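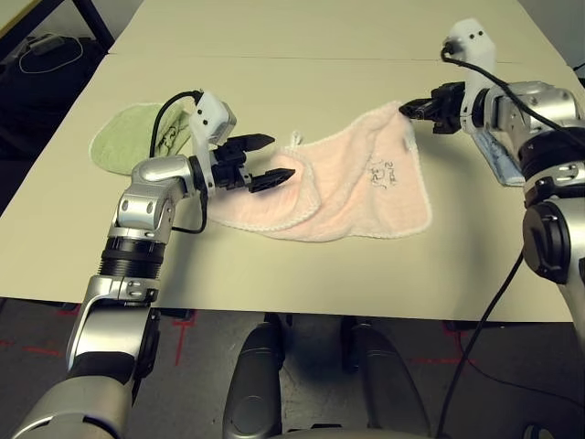 Fixing the clock problem in the towel folder

Posted Mar 27, 2024

I spent most of the last two weeks on timestamps, so this post is mostly about timestamps. If you came for the gripper force stuff I promised last time, that will have to wait.

Quick recap for people who don't read every post. The folding stack has three parts. Dilloment is the planner. It takes an estimate of where the cloth is and produces a sequence of grasp and move targets for both arms. Handmont is the low-level controller that turns those targets into joint commands. Between them sits the perception node, which never got a proper name and is still called cloth_node in the repo. It reads the head camera and the wrist cameras and outputs a rough outline of the towel plus a list of candidate corners.

The symptom was simple. On two-arm moves, the second arm would go for a corner that had been there a moment earlier. One arm lifts, the cloth shifts, and the other arm closes on the old position. On a stiff object you would hardly see it. On a towel the corner can move several centimeters while the first arm is lifting.

I first blamed the corner detector, and I lost four days on that. I relabeled a batch of frames by hand, retrained, and got slightly better corner scores and exactly the same misses. Gwenaël Rolland looked at my plots and asked why the head camera and the wrist cameras disagreed about when the towel started moving. I hadn't noticed. Once I lined the streams up on the same motion, the gap was easy to see: the head camera stream was 61 ms behind the wrist streams.

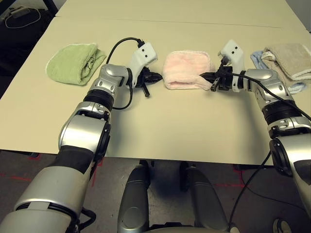
The cause was a queue. The head camera driver was stamping each frame when it left the buffer, and the wrist drivers were stamping at capture. When the machine was lightly loaded the buffer was close to empty and the difference didn't matter. When the logger was also running, the buffer filled up a bit and the stamps drifted late. So all my recorded test runs had the problem, and some of my casual unrecorded runs did not. That explained why I kept telling Thibault Moulin it worked fine for me.

The fix in the driver was small. I take the capture time from the camera itself and convert it to host time with an offset that gets re-estimated in the background. The fix in the planner was bigger. Dilloment used to ask for "the latest cloth state." Now it asks for the cloth state at a given time and has to deal with the answer being "I don't have that yet." In that case the second arm holds at its pre-grasp pose until a fresh estimate arrives. It makes the folds a little slower. I can live with that.

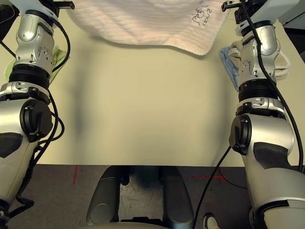 With the clocks sorted out I went back to the corner detector, and it still has real problems. The worst one is the far edge of the table. The outline code assumes all of the cloth lies on the table plane, and it projects every edge pixel onto that plane. When the pink towel hangs over the back edge, as it does here, that assumption is wrong for part of the cloth, and the estimated corners land in places that don't exist. The lower hem on the tabletop sags in a curve too, and my straight-line fit splits it into short pieces. For now I mask everything past the table edge and mark those corners as unknown. The planner then has to pull the cloth toward the robot before it does anything else. I wrote a "drag to center" move for that in an afternoon, and it is not pretty.

The other change is in the tooling. Collet, our log viewer, could only scrub one stream at a time, which is part of why I missed the offset for so long. I added a side-by-side mode that puts every camera on one timeline, with the joint positions drawn underneath. You can shift a single stream by hand and watch whether the motion lines up. There is also a check that runs when a log is opened and warns if two streams disagree by more than 14 ms. I ran it over the whole archive at Nollberg. Out of 2,842 logs, over 2,000 got the warning. I haven't decided what to do with the old ones. They can probably be corrected after the fact, but the offset changes within a run, so a single constant won't do it.

The wrist views are the ones I open first in Collet now. The head camera gives the outline, but an arm often blocks the part I care about. Up close you can tell a true corner from a fold that only looks like one, mainly by following the light border. The care label and the hanging loop are also useful as landmarks, and I want to try feeding them to the tracker as fixed points on the cloth.

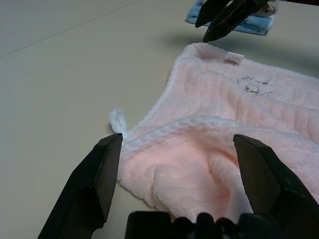
Wrist camera view of the pink towel, with the other arm's gripper at the top.

Things still open:

The background offset estimate jumps when a camera reconnects. I need to reset it and throw away the first second of frames.

Handmont logs joint positions at the time they are sent, and I would like the measured time too. Thibault has a branch for this but it breaks replay of the old format.

The hold at pre-grasp has no timeout. If cloth_node dies, the arm waits forever. I'm adding a timeout this week, and after that I'll tag a release with the new driver and the Collet changes together.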